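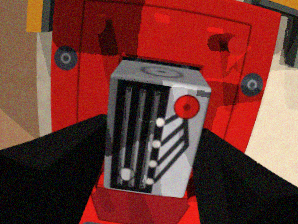 3.2. Estímulos y procedimiento de lectura

Figura 2. Bloque gris con franjas verticales negras en la mitad izquierda de la cara frontal y un círculo rojo cerca de la esquina superior derecha (imagen generada por ordenador).

El estudio examina cómo influye el contraste entre motivo y fondo en la memoria de los envases de uso doméstico. Participaron 84 personas adultas, reclutadas en los barrios de Lokness y Kesau. Ninguna declaró alteraciones en la percepción del color. Las sesiones se realizaron en febrero, siempre por la mañana, en una sala con iluminación constante.

Cada participante vio 60 diseños en orden aleatorio y respondió después a un cuestionario de reconocimiento. Los diseños combinaban franjas, líneas oblicuas y formas circulares (véase la figura 2), sin texto ni logotipos. Se descartaron los ensayos con respuestas anteriores a la aparición completa del estímulo, así como los interrumpidos por ruido exterior.

La codificación de las respuestas abiertas siguió el esquema de Đỗ y Lại, elaborado para el catálogo Clumorley. Quyên Đỗ y Khang Lại codificaron el material por separado y resolvieron los desacuerdos en una segunda lectura. De las 599 respuestas recogidas, 441 mencionaban el color antes que la forma. El resto se repartió entre menciones a la forma, a la posición y a semejanzas con productos conocidos — esta última categoría resultó la más difícil de delimitar.

No se analizó el efecto de la edad, dado que los grupos eran muy desiguales. Tampoco se incluyeron los datos del ensayo piloto de Chu, en el que se empleó otra versión del cuestionario.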